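Comparar pinzas sin hacer trampas

Llevo desde octubre comparando dos pinzas, la Mendik de dedos paralelos y la Catterall de ventosa, y sigo sin fiarme de las tablas que publican otros. Casi todas miden cubos sobre una mesa despejada. Con cubos, la ventosa gana siempre.

Mi opinión es que una comparativa debería empezar por el sitio donde va a trabajar el brazo. En Bromcombe hicimos 64 intentos por pinza, con 5 objetos y el mismo controlador, y el orden cambió en cuanto los objetos pasaron a estar juntos.
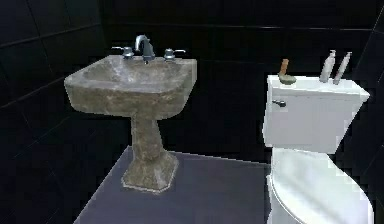
La simulación me parece el lugar razonable para decidir esto antes de gastar dinero. Un baño obliga a elegir mejor las pruebas: dos botellas de pie sobre la tapa de la cisterna, cerca de la pared de azulejo negro, piden pensar por dónde entran los dedos - y también dónde cabe la muñeca. Yo puntuaría eso antes que la fuerza de agarre.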